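Luravside 生活论坛 > 收纳与清洁 > 二手周转箱,翻新值不值

楼主 半截粉笔
上午 9:20
先说我的立场,我不太信。
十月份要把阳台连着储物间一起收拾出来,东西不少,工具、换季的鞋、拆下来的窗帘杆配件、猫砂,还有一堆舍不得扔的旧电线。家里人建议去收二手的灰色周转箱,仓库里淘汰下来的那种,四面往里收、敞口、料厚。旧货市场入口那家开价35一个,说是整批出,随便挑。
我去看了一趟。结实是真结实,站上去都不晃。可里面那个样子也是真的难看,壁上全是黑道子,底上一片一片发白发黄的,分不清是灰还是料子磨毛了。我问老板能不能洗干净,老板说“拿 Dafis 一喷就跟新的一样”。我最烦听见“跟新的一样”这五个字。
回来搜了一圈,全是夸的。Nelli Jääskeläinen 那本讲储物间的书好像最近很多人在看,里面也有一章专门讲旧周转箱翻新,配图干净得像样板间。我翻完那一章,没找到一张翻新之前的图。
所以来问问真用过的:
黑道子到底能不能下来?
底上那种发白的印子洗得掉吗?
洗它花的工夫,够不够我直接买新的?
别给我发店铺链接,也别说“看个人需求”。

1楼 阿蓬吃晚饭
上午 9:41
能洗,我洗过,别想那么复杂。大盆热水,洗衣粉,硬毛刷,刷完倒扣着晾。我家阳台上那几个都是这么来的,放土放花盆,用了好几年了,好用得很!

2楼 半截粉笔(楼主)
上午 9:48
回复 阿蓬吃晚饭:
放土的当然无所谓。我要放窗帘和鞋。黑道子呢,下来了没有?

3楼 阿蓬吃晚饭
上午 9:55
下来一些吧……没下来的我也没管它。反正里面装土,看不见。

4楼 半截粉笔(楼主)
上午 9:57
那就是没下来。

5楼 老库管不熬夜
上午 10:12
我在仓库干过,周转箱天天见,说几句。
灰箱子里面的黑道子分两种。一种是别的东西蹭上去的,橡胶、深色塑料、金属件,材料转移到箱壁上,摸着是平的或者稍微凸一点。这种能擦,橡皮都能擦掉一部分。另一种是划进去的沟,沟里面嵌了脏,摸着是凹的,指甲过去会卡一下。这种你洗得掉沟里的脏,洗不掉沟。洗完颜色浅一点,过两个月又黑回去,因为沟还在那儿等着接灰。
老板拿 Dafis 给你演示的时候,挑的一定是第一种。

6楼 半截粉笔(楼主)
上午 10:20
对!他就是在箱口边上喷了一下,抹了一道,白了。里面他没抹。

7楼 Mimo 家的抹布
上午 10:34
我插一句,Dafis 没有那么不堪。我用它擦过冰箱门封、擦过行李箱外壳的黑印,效果是有的。楼上说的蹭痕,喷上去等一会儿再抹,比洗衣粉省劲。你们不能因为老板吹牛就说东西不行。

8楼 老库管不熬夜
上午 10:41
我没说东西不行。我说它去不了沟。你行李箱外壳是光面的,箱子内壁用几年以后是毛的,两码事。

9楼 Mimo 家的抹布
上午 10:46
毛面我也擦过,塑料洗菜篮底下。
擦完是干净了的。

10楼 半截粉笔(楼主)
上午 10:52
洗菜篮里没人往里扔过铁家伙吧……

11楼 窗台上有盆葱
上午 11:05
楼主说的那本书我也看了,我的感想跟你差不多。Jääskeläinen 写得倒是好看,读着很舒服,但她那一章的算法我不服。她说旧箱子翻新的好处是便宜,可是她完全不算时间,也不算清洁剂,也不算水。书里有句大意是“一个下午就能让整个储物间焕然一新”。我试了,一个下午我只刷完了三个箱子,手指头泡得发白,储物间一样东西没动。
而且刷完放回去,一眼看过去还是旧箱子。家里人进来看了看,问我什么时候开始刷。

12楼 阿蓬吃晚饭
上午 11:09
哈哈哈哈哈哈对不起,最后一句太惨了

13楼 不爱买新的
上午 11:30
我站二手这边。你们讨论半天都在说好不好看,储物间里的箱子要那么好看干什么?结实、能摞、摔不烂,够了。新的那种收纳箱我也买过,薄得跟蛋糕盒似的,盖子扣两年就裂。二手周转箱壁厚,底下有筋,装满了抬起来不变形。黑道子又不掉到你窗帘上。

14楼 半截粉笔(楼主)
上午 11:38
你怎么知道不掉?
我不是抬杠。我在那家店里拿手指头在箱底抹过,抹下来一层。颜色跟土差不多。老板说是浮灰。我说浮灰你摆在店里为什么不擦,老板就去招呼别人了。

15楼 不爱买新的
上午 11:44
浮灰就是浮灰,水一冲就走。

16楼 老库管不熬夜
上午 11:58
不一定。我给你们讲怎么分。
湿布擦一遍,等它干透,再看。干了以后一点印子没有,浮灰。干了以后又泛出来一片发白的,边界还跟擦之前一样,那是表面磨毛了,光打上去散开了,看着就发白,这个跟脏没关系,洗多少遍都那样。干了以后布上有颜色、底上也还有,说明灰卡在毛面里了,得刷,刷也只能刷出来一部分。
最要紧的是等它干。湿的时候什么箱子都好看,颜色深、均匀、油亮油亮的。好多人拍的“翻新后”,箱子上还挂着水呢。

17楼 窗台上有盆葱
上午 12:03
!!!我一直觉得书里那张图哪里怪。

18楼 Mimo 家的抹布
上午 12:10
书里那张是不是湿的你也不知道啊,别冤枉人家。

19楼 窗台上有盆葱
上午 12:15
我没说是,我说怪。

20楼 搬过很多次家
下午 12:40
我来说价钱这头。楼主那边35一个,我这边也差不离。你算一下:箱子本身35,一瓶清洁剂,一把像样的硬毛刷(软的没用,洗碗那种更没用),一副厚手套,还有你自己的力气。刷少了,清洁剂和刷子摊下来不便宜。刷多了,力气不便宜。
我当时图省事,直接买了 Stuso 的新箱,33升带盖的,整套买下来97。贵不贵?贵。但是当天晚上东西就进箱了。
二手的便宜是便宜在你愿意让它脏着用。一旦要它干净,便宜就没了。

21楼 不爱买新的
下午 12:52
97一套是几个箱子?别只报总价。

22楼 搬过很多次家
下午 12:58
我忘了,翻订单太久了。反正储物间那一面墙够用。

23楼 不爱买新的
下午 1:03
忘了你还拿来比……那这个账就没法算。可能比二手还划算,也可能贵出一大截,您这一句“忘了”把整段都废了。

24楼 搬过很多次家
下午 1:07
行行行,不算钱,我就说省事。省事这条你认不认?

25楼 不爱买新的
下午 1:10
省事认。

26楼 半截粉笔(楼主)
下午 1:25
Stuso 的我在店里摸过,内壁是亮面,我担心的是另外一回事:亮面的新箱子用上一年是什么样?会不会也一道一道的?商家从来不放用过的图,放的都是里面摆三条叠好的毛巾。谁家储物间里放三条叠好的毛巾。

27楼 搬过很多次家
下午 1:33
我放工具的那个,有划痕,浅色的,不明显。放衣服的那个没有。

28楼 老库管不熬夜
下午 1:40
正常。箱子的痕迹看里面装过什么,跟新旧关系没那么大。装布的箱子用十年也没几道印。装零件的,头一个星期就花了。
所以挑二手的时候,与其问用了多久,不如问装过什么。不过老板多半也不知道,或者知道了也说“装衣服的”。

29楼 绿豆不去皮
下午 2:15
有没有人关心味道?我买过一个二手箱,看着很干净,一点黑道子都没有,拿回家一股机油味,小苏打泡了一夜,晒了好几天,放进去的毯子还是有味。最后放门口装雨伞了。
所以看着干净也不代表什么。楼主去挑的时候把头伸进去闻,不要不好意思。

30楼 阿蓬吃晚饭
下午 2:19
脑补了一下楼主在市场里一个一个把头伸进箱子……

31楼 半截粉笔(楼主)
下午 2:24
我已经伸过了。有一个一股腌菜味。

32楼 Mimo 家的抹布
下午 2:40
说到方法,我把我的步骤写一下吧,楼主爱信不信:
先干刷,别上来就浇水,角落里的渣用旧牙刷挑出来倒掉。
温水加洗洁精,整个过一遍,冲净。
晾到不滴水,喷 Dafis,盯着黑道子喷,等一会儿。
用厨房百洁布的粗面,顺着一个方向擦,别画圈。
清水过两遍,倒扣晾干。
我这样弄出来的箱子,放孩子的积木,很放心。

33楼 老库管不熬夜
下午 2:51
前面都同意,百洁布粗面我反对。那东西本身就是磨料。你顺着一个方向擦,等于给它打了一遍细砂,原来的黑道子是浅了,旁边一整片都毛了,以后更挂灰。你现在觉得干净,过半年再看。

34楼 Mimo 家的抹布
下午 2:58
我这箱子用了一年多了,没觉得更脏。

35楼 老库管不熬夜
下午 3:02
装积木的嘛,又不进灰。

36楼 Mimo 家的抹布
下午 3:05
那您给个办法,别光拆台。

37楼 老库管不熬夜
下午 3:14
超细纤维的布,或者尼龙刷子,力气匀着点,多来几遍。沟里的脏用木牙签裹湿布抠,抠到哪算哪。抠不出来的,认了。垫一张纸板或者旧桌布在底下,东西不直接挨着。我在库里都是这么处理的,没人坐在那儿抛光周转箱。

38楼 窗台上有盆葱
下午 3:20
“抠到哪算哪”,这句我要抄下来贴在储物间门上。

39楼 不爱买新的
下午 3:26
垫纸板这个我一直在用,最省心。纸板潮了就换,楼下快递柜旁边多的是。楼主你垫一层,什么白印子黄印子都跟你没关系了。

40楼 半截粉笔(楼主)
下午 3:35
垫底我能接受。壁呢?窗帘往里一塞是要蹭壁的。

41楼 不爱买新的
下午 3:37
套个大袋子再放。

42楼 半截粉笔(楼主)
下午 3:39
那我要箱子干什么,我直接放袋子好了。

43楼 不爱买新的
下午 3:44
袋子能摞吗?你摞三个袋子我看看。

44楼 灰箱观察员
下午 4:10
看你们吵了一天文字,都没图。我手里有张旧灰箱里头的,放上来,大家对着说,省得各说各的。

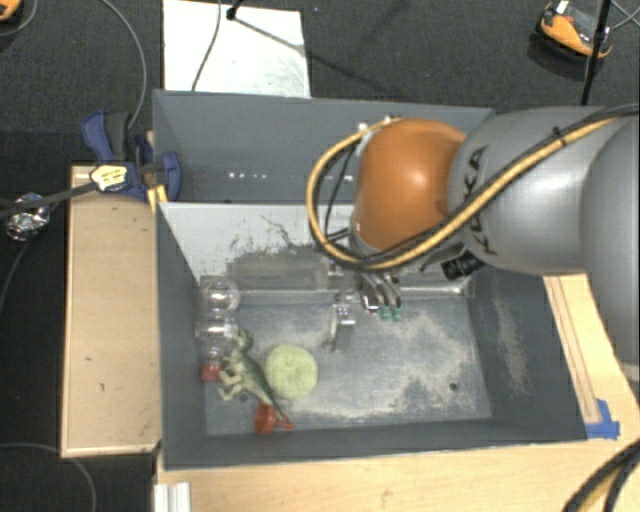
旧灰箱内部,后壁的黑划痕和箱底的米色印子

45楼 灰箱观察员
下午 4:12
重点看后壁左边颜色浅的那一块,痕迹乱七八糟的,靠上中间还有一条细细的锯齿状黑线。箱底的印子主要在中间和右边,靠前那头还有一长条发白的。
你们说,这个洗不洗?

46楼 老库管不熬夜
下午 4:25
这张好,比那些样板图有用。
后壁那些,光看图我分不出蹭的还是划的,得上手摸。走向乱,粗细不一样,我猜两种都有。那条锯齿状的细线我偏向是划的,蹭出来的印子一般不会那么细、那么碎。纯属猜。
底上的米色印子看着像灰,可也可能是磨毛。还是那句话,湿布擦了等干。

47楼 Mimo 家的抹布
下午 4:31
米色的我觉得就是灰。磨毛一般发白,不会偏黄。这种我有把握洗掉大半。

48楼 老库管不熬夜
下午 4:36
前头那条长的就偏白。你怎么说?

49楼 Mimo 家的抹布
下午 4:40
那条……那条我不敢打包票。

50楼 半截粉笔(楼主)
下午 4:48
跟我在店里看到的一模一样的感觉。右边内壁还有一道竖着的浅印子,我看的那批也有这种,竖着一条下来的。摞箱子的时候刮的?

51楼 老库管不熬夜
下午 4:55
有可能。里面拿放硬东西刮的也可能。光凭一条印子说不准。

52楼 绿豆不去皮
下午 5:02
箱底靠右那个黑黑的小圆点是什么?洞吗?

53楼 不爱买新的
下午 5:06
看着是个圆洞。漏水孔吧,有的箱子底上带孔。

54楼 绿豆不去皮
下午 5:10
要是带孔的话我就不要了。储物间有虫子,你们北方人不懂。

55楼 阿蓬吃晚饭
下午 5:13
带孔的给我!种东西正好,省得我拿电钻打。

56楼 老库管不熬夜
下午 5:20
带不带孔都有,是原厂的还是后来弄的,摸边就知道。原厂的孔边是圆滑的,后打的有毛刺,挂布。楼主你要放窗帘,翻过来看一眼底。这个比黑道子要紧多了。

57楼 半截粉笔(楼主)
下午 5:27
好,这条记下来了。老板没提过孔的事,我也没翻过来看。

58楼 窗台上有盆葱
下午 5:40
我看完图的结论是:要是我,不洗。底上擦一把,垫层纸板,放工具和电线。衣服窗帘去买新的。一个下午拿来干点别的不好吗。

59楼 搬过很多次家
下午 5:44
这就是我中午说的啊。

60楼 不爱买新的
下午 5:46
这也是我中午说的啊。

61楼 Mimo 家的抹布
下午 5:58
我保留意见。后壁颜色浅,所以黑印子显得特别重,同样的道子在旁边深灰的斜壁上你未必看得见。真要洗,先把浅的那一块处理一下,观感马上就不一样,用不着整个箱子都刷。你们一上来就想全部刷白,当然累。

62楼 老库管不熬夜
下午 6:05
这话在理。先试一小块,跟老板抹箱口是一个动作,但是你要抹在最难看的地方。

63楼 半截粉笔(楼主)
下午 6:20
行,那我的打算是这样。明天再去一趟,带块湿布,带橡皮,当着老板的面擦里面,擦完我在旁边转一圈,等它干了回来看。能下来的那只买,下不来的让他便宜点,35是别想了。先拿三个,放工具、电线和猫砂。窗帘和鞋另说,我再去摸摸 Stuso 的那个33升。
Dafis 我先不买。Mimo 你要是哪天真拿沟里的黑道子试了,前后各拍一张,都要干的,我请你喝东西。

64楼 Mimo 家的抹布
下午 6:24
一言为定,我周围正好有个没人要的破箱子。都要干的是吧,我拍给你看。

65楼 绿豆不去皮
下午 6:31
顺便闻一下。

66楼 灰箱观察员
下午 6:50
楼主去的时候试试往箱壁上贴块胶带再撕下来,也能看出掉不掉灰。我一般擦之前先贴一次,擦完干了再贴一次,两条胶带并排放在白纸上比。比手指头抹靠谱,手指头上本来就有汗。

67楼 老库管不熬夜
下午 6:57
胶带可以。别用黏性太大的,撕完留一层胶,老板要跟你急。

68楼 阿蓬吃晚饭
下午 7:15
湿布、橡皮、胶带,还要闻,还要翻过来看底。老板看见楼主来怕是要收摊。

69楼 半截粉笔(楼主)
下午 7:22
收摊就说明有问题。

70楼 不爱买新的
下午 7:30
也可能是人家要回家吃饭。

71楼 半截粉笔(楼主)
下午 7:33
我上午去。

72楼 不爱买新的
第二天下午 1:15
楼主去了没有?

73楼 半截粉笔(楼主)
第二天下午 2:40
去了。汇报一下。
老板看见我拿湿布没说什么,看见我拿橡皮笑了。挑了一只最花的,后面那一壁擦了巴掌大一块。橡皮蹭掉的比我想的多,边上那种灰黑的、成片的基本下来了。细的几条纹丝不动,指甲过去都卡,跟老库管说的一样。
底上擦完等它干。确实又泛白了,但是比原来浅。胶带贴下来,擦之前有一层,擦之后也还有一点。所以“浮灰一冲就走”这个说法,我只认一半。
翻过来看了底,没有孔。也有一摞是带孔的,在后头堆着,阿蓬你要的话自己去,我没问价。
价没讲下来。老板说你擦得这么仔细,这只都被你擦干净了,更不能便宜。

74楼 阿蓬吃晚饭
第二天下午 2:46
老板赢了哈哈哈哈

75楼 搬过很多次家
第二天下午 2:50
所以买了吗?

76楼 半截粉笔(楼主)
第二天下午 2:58
买了三个,没闻出味道的。工具已经放进去了,垫了纸板。装满抬起来底不塌,这点我服气。
“跟新的一样”还是胡说。拿它当旧箱子买,还行。拿它当翻新项目买,我劝你再想想。

77楼 Mimo 家的抹布
第二天下午 3:20
我那只破箱子正在喷第一遍。先别下结论,干了再说。

78楼 老库管不熬夜
第二天下午 3:26
晾一宿。别拿吹风机吹。

79楼 绿豆不去皮
第二天下午 3:41
有人知道腌菜味那只卖出去了没有

80楼 半截粉笔(楼主)
第二天下午 3:44
还在。放在最上面了。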